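Cleaning and Checking a Light-Colored Work Surface

Pale tops show soil early. They also show damage early, so most of the work is telling one from the other before any abrasive is used.

Clear the top and wipe it with a dry microfiber cloth, working from the back edge to the front. Follow with a second cloth dampened in warm water and 2 drops of dish soap. Rinse the cloth, wipe again, and dry. Standing water at seams and edges will swell most board cores.

Check the surface with a lamp held low to one side. Raised crumbs and dried glue cast a short shadow. Stains do not. Small dark specks are easy to miss under a ceiling light, particularly on smooth white or light gray finishes.

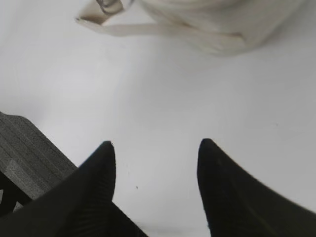
How do I tell a speck of dirt from a chip in the finish?

Draw a fingernail across it lightly. Dirt moves or feels raised, while a chip catches the nail on the way in and stays where it is.

For a raised speck that will not wipe off, lay a damp cloth over it for 13 minutes, then push it sideways with a plastic scraper held nearly flat. Metal blades leave gray lines that are harder to remove than the original mark.

Gray lines already present can be treated with a paste of baking soda and water. Rub with the grain of the finish if there is one, otherwise in straight strokes. Do not use the paste on gloss.

Chips should be filled before the next wet cleaning. Mask the area, apply filler in thin coats, and let each coat cure for the time printed on the tube.

Efua Yakubu
Revised June 20, 2024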